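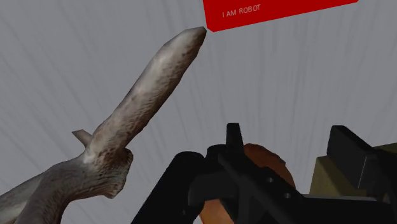

# Route 98 at the Pokness exit, again

**gravelpit_dan**

Did anyone else get stuck on 98 southbound this morning? I got on at Ondthorpe at 7:10 and didn't reach the Pokness exit until after 8. Two lanes were closed past the weigh station. By the time I got up there it was one pickup on the shoulder and a tow truck loading a small gray car. No ambulance that I could see.

I'm not asking out of nosiness. I drive this five days a week and it's the third time since May that I've been late because of that merge.

---

**tollbooth_annie**

I was maybe ten minutes behind you. The radio said a pickup and a car made contact at the merge and there were no serious injuries. The right lane opened first, then the middle one just before 8:30. The backup was past the Famon plant entrance at one point.

---

**Ymok**

I work dispatch for a delivery company in Pokness and had two vans sitting in it. One driver got off early and took Cheng Road. The other stayed on 98. The one who stayed got in first, by 19 minutes. Cheng Road has that four-way stop by the school and everybody had the same idea.

So if you're past the weigh station already, stay put.

---

**rt98lifer**

> it's the third time since May that I've been late because of that merge

The merge is fine. People don't know how to use it. You have a long lane to get up to speed and half the drivers come down the ramp at 40 and then stop at the end of it. I've driven it since it opened and never had a problem.

---

**gravelpit_dan**

It was a long lane. They restriped it last fall when they moved the weigh station exit. Go look at it, the dashed part is a lot shorter than it was. If you come down the ramp behind a loaded truck you can't get to 60 before it ends.

---

**rt98lifer**

I drive it every day, I don't need to go look at it. It's a little shorter. Leave more space behind the truck.

---

**tollbooth_annie**

Leaving space works until someone from behind fills it. I agree people drive it badly, but they drove it badly before the restriping too and we didn't have this many mornings like today.

---

**k_hollis**

Does anyone know if the county has numbers on it? Crashes before and after the change, I mean. "More than before" could just be that we're all paying attention now.

---

**Ymok**

It's a state road, so the county will send you to the state district office. I asked them for our section in the summer when our insurance came up for renewal. It took a month and what I got back was the previous year only, so nothing after the restriping. They said the newer figures get posted in the spring.

If you write, put "Route 98 southbound, Ondthorpe to Pokness" in the request. I left off the direction the first time and they sent it back.

---

**k_hollis**

Thanks, that's useful. I'll send one in.

---

**busdriver_ret**

I drove the 216 bus over that stretch for a long time. The trouble spot used to be the other side, northbound in the afternoon, where the sun gets in your eyes coming over the rise. They put up a flashing sign and lowered the limit by 10 and it got better. Something like that would be cheap to try on the southbound side before anyone talks about repainting again.

---

**rt98lifer**

Lowering the limit will just make the backup longer.

---

**busdriver_ret**

It didn't northbound. My running time stayed the same on the schedule.

---

**gravelpit_dan**

I'd take the sign. I'd rather have the old lane back, but I'd take the sign.

---

**newtoondthorpe**

Sorry if this is a dumb question. We moved here last month and I start a job in Pokness next week, 8:30 start. What time should I be on the highway?

---

**tollbooth_annie**

Get on by 7:30 on a normal day. If it rains, 7:15. The alerts on the state traffic line are decent but they run late. This morning's came through when I was already parked at work.

---

**Ymok**

Same advice here. Also, stay in the left lane until you're past the merge, then move over for the exit. There's plenty of room to do it.

---

**rt98lifer**

And that's why the left lane is always jammed.

---

**Yung-ching Mok** *(posting from my phone, same person as Ymok)*

Drivers just told me there's debris on the shoulder near the merge, bumper pieces from this morning. A highway crew is there now with the right lane coned off. Southbound is slow from the weigh station but moving.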